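Linge de maison : plier droit, ranger serré

Une serviette de toilette mal pliée occupe davantage de volume qu'une serviette bien pliée, et elle sèche moins bien si elle est rangée trop tôt. Dans la blanchisserie Felard, qui traite le linge de petits hôtels et de gîtes, la question se règle en millimètres d'étagère. L'atelier a relevé 3 126 serviettes passées au pliage en novembre, contre 2 398 le mois précédent. Le rayonnage, lui, n'a pas changé.

La méthode retenue est le pli en trois dans la longueur, puis en deux dans la largeur. Le premier pli fixe la largeur de la pile ; toute erreur commise à ce stade se reporte sur les suivants. On aligne donc la lisière sur un repère fixe, bord de table ou couture de la nappe, avant de rabattre. Le second pli se fait à plat, paume ouverte, en chassant l'air du centre vers les bords.

Le support compte autant que le geste. Une surface lisse laisse glisser l'éponge ; une toile tendue la retient. Un tissu sombre a un autre avantage : le contour d'un linge blanc s'y lit immédiatement, et un angle qui dévie se voit avant le deuxième pli. 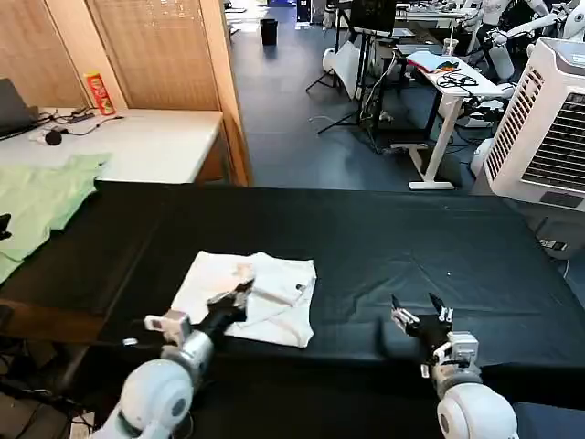 Reste la tenue du coin. Pour rabattre un pan sans entraîner toute la pièce, une prise près de l'angle suffit, à condition que le reste du linge soit immobilisé par son poids ou par l'autre main. Les modèles légers, comme la gamme Skonine en nid d'abeilles, demandent un appui plus franc. Les éponges denses de Wieczorek se tiennent mieux, mais leur épaisseur fait rouvrir le dernier pli – on le marque alors du tranchant de la main.

Les vêtements suivent une autre logique. Un haut en maille se pose à plat, manches ramenées vers l'intérieur, et se plie sur une largeur commune à toute l'étagère. Chez Felard, ce gabarit est une simple planchette Pimura, glissée sous le col puis retirée.

Le contrôle intervient en fin de chaîne. Toute pièce tachée est écartée, dépliée et renvoyée au prélavage, même lorsque la marque est petite. Les autres sont empilées dos vers l'avant, le pli fermé du côté de la main. Une pile qui penche est reprise depuis la base.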